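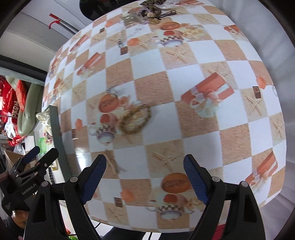 Right-hand gripper over the bracelet, chain and keys. The other gripper is at the left.

Pad change on the hand grippers

The right-hand gripper started dropping thin things in July. Large objects were fine. A chain would come up a few centimetres and slide out at the tip, always on the same side. I put it down to my own grip for a week and then measured it.

With the jaws closed under light trigger pressure, a strip of printer paper held firmly at the base of the pads and pulled out freely at the tip. On the left-hand unit the same strip held along the whole length. Both units had done the same work and had the same pads, so I took the right one apart first and left the other alone as a reference.

The pads are held by adhesive on my pair. There is a screw towards the base of each finger and I undid those before touching the glue, to get the fingers on the bench where I could see what I was doing. Warm the pad with a hair dryer on low, lift one corner with a plastic spudger and peel slowly. Do not use a blade. I used a blade on the first one and there is now a scratch in the jaw which I had to flatten with 300 grit paper before anything would stick to it.

Under the outer third of one pad the adhesive had let go and picked up dust. The texture was also worn smooth at the tip. My log has this set at a little over 3000 closures, most of them on metal, which may be hard on it. I have no figure from anyone else to compare.

Replacement sheet came from Deák, the rubber merchant in Ikport, cut from an offcut of textured sheet. Wendelin Zaugg at Kusavside lent me his hole punches and a decent steel rule. I cut the new pads with a fresh blade against the rule, in one pass each. A second pass leaves a step on the edge, and the step catches on thin chain.

Cleaning took longer than the cutting. Isopropyl alcohol on a lint-free cloth, twice, then leave it to dry. Old adhesive went with Mallex label remover, followed by alcohol again, as the remover leaves a film. Transfer tape on the pad, not on the jaw. Line up the base edge first and lay the pad down towards the tip, pressing as you go. Then a small clamp with a scrap of card either side, and leave it overnight.

Screws back in by hand, then a quarter turn. They go into plastic and there is nothing to be gained by going further. I put a dot of paint across each head and the housing so that I can see if one has moved.

Next, zero. Close the jaws with nothing in them, hold for a few seconds, store the closed value. Open fully, store the open value. New pads are slightly thicker than worn ones and the closed value had shifted. If you skip this the software thinks the jaws are holding something when they are shut. I also wiped the lens while the thing was on the bench, and rerouted the cable so it hangs clear of the trigger hand.

For the check I use small household metal on a patterned tablecloth: a gold chain bracelet, a small padlock charm on a thin chain, a keychain tag and a heap of keys. Glossy cloth is slippery and the print gives the tracking plenty to look at. The bracelet is the useful one. It has to be pinched by one link and raised without the rest pulling it out sideways.

Results with the new pads: 23 lifts of the bracelet, no slips. The tag gave trouble 4 times, all with the pinch too far back from the tip, so I am not blaming the pads. Paper strip holds over the full length on both fingers.

The left-hand unit still has its old pads. Its paper test is unchanged and I will leave it until it isn't. The spare set is cut and in the drawer with the tape.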